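January, way past bedtime

Spent pretty much the whole day on the good practice sheet for the two-arm station, the one Hidholm wants pinned up before they let anyone else run it. I figured I'd be done by lunch (ha!) but I was still arguing with myself over rule 2 at dinnertime. It says no open containers with liquid in them on the table while the arms are powered. Simple enough, right? Then Bellamy emailed to ask if "open" means no lid or just a wide mouth, and off we went again. I wrote "no lid" and left it at that.

The speed limit was easier. I put down 30 percent for any new task, and you only get to raise it after 600 clean runs with the same objects in the same spots. We're at 523 on the cup and bottle job, so I kept my hands off the slider, even though I was SO tempted by late afternoon.

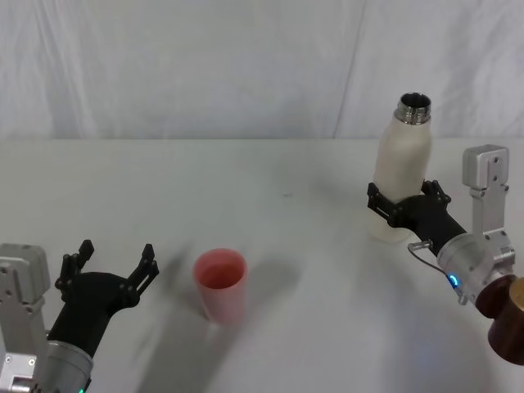 Cup and bottle job, right arm holding the bottle, left gripper open by the pink cup.

I also added a line about wiping the table between sets – I spotted a dark speck on all that white and it bugged me – plus one about cables. Arketti's old sheet just says "cables tidy", and I could never tell what that was asking me to do. Mine says check every connector before power goes on, then initial the log.

Still have to write the part on who gets to hit reset after a stop. Cadusum's version lets anybody do it and I really don't like that. Leftover soup, then bed.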